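The hand that scored 148 out of 150
Monday, November 30, 2020
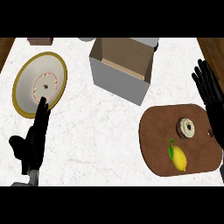 The multi-fingered pair in the kitchen simulation, left hand at the plate, right hand over the cutting board.

Evaristo Lozano has been comparing robot hands for the Widport test group since July, and he would like people to stop quoting his best number.

The number is 148. That is how many of 150 simulated grasps the Rudo, a five-fingered hand, completed on a kitchen counter. The Akevik, a plain two-jaw gripper, did worse on the same list. "So everyone writes to me and says fingers win," Lozano says. "Fingers win in a program where I picked the friction."

He set the friction himself, he says, and he set it high. When he lowered it, the Rudo dropped the lemon far more often. He has not published that run yet and would not give me the figure.

I asked whether the simulation was worth doing at all. He took a while to answer. "For controllers, yes. I can try 6 of them before lunch and nothing gets broken. For hands, I trust it to tell me what can't be reached. I don't trust it on what can be held."

His next step is the Marsden bench, where the same grasps will be run on real hardware. The plan calls for 406 attempts per hand, with a real plate and real fruit. The doughnut worries him most. In software it is a stiff ring and keeps its shape whatever you do to it.

Does he expect the Rudo to stay ahead? "On the plate, maybe. You want to get under a rim, and fingers help. On the box I'd take the two jaws, and they're much easier to fix."

He also wants the repair hours printed next to the scores. Neither supplier has agreed to that so far.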